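Software working group, minutes
September 4, 2019, upstairs at Watdale
Taken by Renji Hosoda, who apologizes in advance for the length, as usual

**Present:** Iddrisu Agyeman (chair), Renji Hosoda (minutes), the two from the tracking side, the planner people, and Hendriks on the phone for the first half. The line was poor and Hendriks had to drop off before item 4, so anything after that has been sent on separately.

## 1. Minutes of the last meeting

Read and agreed, with one correction. I had written that the new exporter "drops" frames with no marker in them. It doesn't drop them, it flags them, and the person who wrote it was quite rightly a bit hurt. My apologies, and the line has been fixed in the shared copy.

## 2. Matters arising

The license renewal for the build server has gone through. Iddrisu thanked everyone for putting up with the nightly builds running at lunchtime while that was being sorted out (and the fans, which I think we could all hear).

The naming of the session folders is still not settled. We talked about it for longer than we should have and agreed to leave the current names alone until after the Prarnton release, at which point we will all be allowed to argue again.

## 3. Tracking: the two-hand solver

This took up most of the meeting, and I have tried to get the main thread of it down without putting words in anyone's mouth.

The cup and napkin set now stands at 2536 takes. Of those, 1774 go through the solver from start to finish without a person having to step in, and the rest stop somewhere and wait in the review queue. Iddrisu said he was happier with that than he had expected to be, and asked that it be written down that he said so.

The trouble is still mostly the same trouble. Each hand tool carries its own marker cube, and from the head view the solver does well as long as it can see a decent piece of both. When the operator reaches well forward with one hand and keeps the other back, the two cubes end up at quite different sizes in the view, and the far one is working from a lot fewer pixels per square.

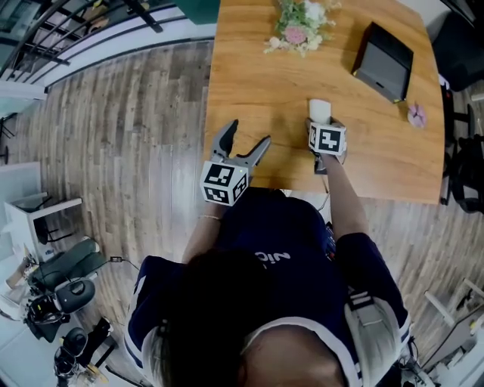 The pose filter currently gives both hands the same noise setting, and the tracking side would like to scale it by the apparent size of the cube instead. There was general support for this. Hendriks asked whether it would slow down the live preview, and was told it would not, as the size is already worked out during detection and then thrown away. Hendriks said something further that we lost to the line, but it sounded cheerful.

We then spent a good while on left and right. The solver decides which hand is which from the cube IDs, which is sound, but if a cube is lost for long enough it falls back on guessing from position, and when the hands cross over it guesses wrong. It then sticks with its wrong guess very loyally until the end of the take. Three remedies were put forward:

- keep the last known ID alive for longer before falling back
- never fall back at all, and simply mark the hand as unknown
- run the take backwards as well as forwards, and compare

The planner people were strongly for the second, on the grounds that they can plan around a gap but can't plan around a hand that has quietly become the other hand. The tracking side preferred the third but admitted it does nothing for live use. After some friendly back and forth we settled on marking the hand as unknown in the live path and running both directions in the offline path, with a config switch so that the old behavior is still there for comparing against earlier results.

**Action:** tracking side to put the size-scaled noise on a branch and rerun the review queue against it.
**Action:** Renji to write up the unknown-hand rule for the wiki, with a small diagram. (I will try to make it a better diagram than last time.)

## 4. Perception: the view from the tools

Hendriks had left us by this point.

The cameras on the hand tools are looked at by a separate model from the head view, and the question was whether that model should go on treating everything past the table as background. At the moment there is a crude mask based on distance, and it is fooled by our curved table edge and by the very wide lens, which bends straight things until the room seems to wrap around over your head. People walking about at the far side of the room then leak into the features, and training runs have started to show a small but stubborn preference for certain parts of the office.

One of the planner people asked, very reasonably, why we don't just crop. The answer is that the fingers take up so much of the lower part of the view that a crop tight enough to lose the room also loses the far half of the table, and with it the other tool when that comes in from the side. We looked at the napkin task on the big screen for this, going through it slowly.

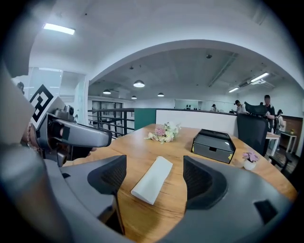
It was agreed that the mask should be learned, using the table outline as labeled by hand in a small number of takes, and that the finger pads should get a class of their own instead of being lumped in with the rest of the gripper. Iddrisu has wanted that second part for a long time and was gracious about finally getting it. The pads are what the grasp estimate really depends on, and having them labeled means we can measure the opening straight from the view and check it against what the encoder says.

There was a short discussion of whether the other tool should count as an object or as part of the robot. We went with "part of the robot" for now. The label file will allow for a change of mind.

A related point came up about thin things. Napkins and paper lie so flat that the depth estimate can't tell them from the table, and the planner then aims for a height that is a little too low. Nothing bad comes of it in simulation, where the table is very forgiving. On the arm we would like a soft contact check before the fingers close, and the control code already has a hook for one which has never been switched on.

**Action:** Iddrisu to pick the takes for outline labeling and share the list.
**Action:** planner people to switch on the contact hook in simulation and report what it does to cycle time.

## 5. Tooling: the take viewer

The viewer now opens head and tool views side by side and keeps them in step, which got a small round of applause. It still takes 8 seconds to open a long take over the network. Most of that is spent reading the whole index before showing anything, and I offered to look at loading it a piece at a time.

Requests collected from around the table:

- a key to jump to the next stretch where a cube is lost
- the unknown-hand state from item 3 drawn in a color that the color-blind among us can tell apart from the others
- a way to leave a note on a moment in a take, so that people stop emailing me timestamps
- remembering the window size, please, please

The first two will go in before the release. The notes feature is bigger than it sounds, as we would need somewhere to keep the notes, and it was put back to the following round. The window size I fixed during the meeting while others were talking, and I hope I may be forgiven for the patchy minutes just here.

## 6. Prarnton release

The branch will be cut once the size-scaled noise has been reviewed. Only fixes go in after that. Hostside have asked for the calibration file format to stay as it is through this release, and we were all glad to agree, having no wish to touch it ourselves.

The release notes need a proper section on the left and right change, as anybody with their own scripts will meet an "unknown" value where they have only ever seen two. Iddrisu suggested a loud warning in the converter for one release and then an error. Agreed.

**Action:** Renji to draft release notes and send them around for comment.
**Action:** Iddrisu to confirm the file format decision with Hostside in writing.

## 7. Any other business

The simulation machine is to be left on overnight from now on. If you need to restart it, please leave a line in the channel first, as the long planner tests don't pick up where they left off.

Iddrisu thanked the tracking side for the work on the review queue, which is slow and not very glamorous, and asked whether others could take a turn at it. I said I would, and both planner people kindly agreed to as well. I'll post a rota beside these minutes.

Next meeting later in September, same place, with Hendriks hopefully on a better line. Items for the agenda to me, please, and short ones are very welcome.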